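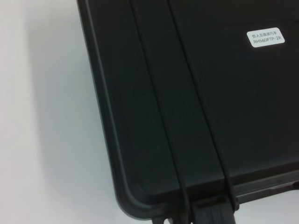 December 29, 2020

Wrote this up the same evening, before the numbers go soft. Visit to the Proltis workshop at Cerham, one of the small sessions they run between the holidays while the line at Wanwood is shut down. Arrived a little after ten. Sign-in sheet, shoe covers, a short safety talk. The talk was mostly the location of the stop buttons, of which there is one at each end of the bench and one on the wall by the door.

First item was the five-finger hand. The hard case was already on the bench when we were let in. Black molded plastic, two ribs along the lid, white label with the Chinese name for a humanoid five-finger dexterous hand and the code RH56DFTP-2R under it. I copied the code into the notebook twice because my R looks like a K. The engineer kept the lid shut through the whole introduction and talked about cabling, so I spent a quarter of an hour reading the label.

The mounting took longer than the demonstration. Adapter plate first, then four screws, then the cable routed along the forearm with enough slack for the last joint to turn both ways. On the first attempt the slack was on the wrong side and the wrist would have pulled the connector at full rotation. They took it off and did it again. Worth remembering for our own cell, where the cable run is shorter and there is less room to be wrong.

Power-up, then a homing move: fingers open, fingers closed, thumb across, thumb back. After that the engineer ran grasp tests from a laptop. Objects were a foam block, a steel bushing, a paper cup, and a bag of dry rice. Foam and bushing fine. The cup was crushed on the first try with the default force limit and held on the second after the limit was lowered. The rice bag was dropped three times out of five. I asked whether the grasp was chosen from a table or computed, and the answer was a table, with an offset for width. That matches what I saw. A soft bag has no fixed width.

Then the endurance rig, which was the reason I made the drive. A separate gripper, two fingers, Proltis's own design, closing on a spring block at a fixed rate. The counter read 1170 when we walked up and the target for the run was 2000. They stop every 200 cycles to check the pad wear with a gauge and write it on a card clipped to the frame. I read the card. Wear was even for the first three checks and then rose on the left pad only. The explanation given was a misaligned spring block. Plausible, but the card had no note of anyone measuring the alignment, and I would want that before I blamed the block. Asked if the August run showed the same thing. They did not have the August card in the building. It is at Wanwood.

Coffee from a machine in the corridor. Weak.

Second half was the Makori software, which handles the job queue for the arms. The version shown can hand a part from one station to the next without an operator confirming it. In the demonstration it did this correctly four times and then paused on the fifth with a message about a station not ready, although the station light was green. The cause was a sensor at the edge of its range. Moved by a few millimeters, the queue resumed. I liked that the log stated which input it was waiting on. Ours gives a number that has to be looked up in a binder.

Cycle time per part was given as 180 seconds with loading by hand. I timed two with my watch and got slightly more on both, though I was starting from the door closing and they may start from the clamp.

Other notes. The guarding on the demonstration cell is clear panel on three sides and a light curtain on the fourth. The curtain tripped once when a visitor leaned in to look at the pads. Restart required a key and took under a minute. The air compressor is outside the room in a vented closet and the difference in noise is large. Ours should be moved. I have said so before and will put it in the January list again.

Asked about price for the hand and was told to write in. Asked about spare finger assemblies and lead time and was told the same.

To do: request the August wear card and the alignment procedure. Measure our cable slack at full wrist rotation, both directions. Find out if the Makori log format can be exported as plain text. Try the rice bag on our own gripper with the wide pads, and also a bag of screws, which is closer to what we handle.

Left at half past two. Rain on the way back, slow through the roadworks. Notebook is in the left drawer with the sign-in badge, which I forgot to return.

Contact | Copyright 2020, all rights reserved | Back to top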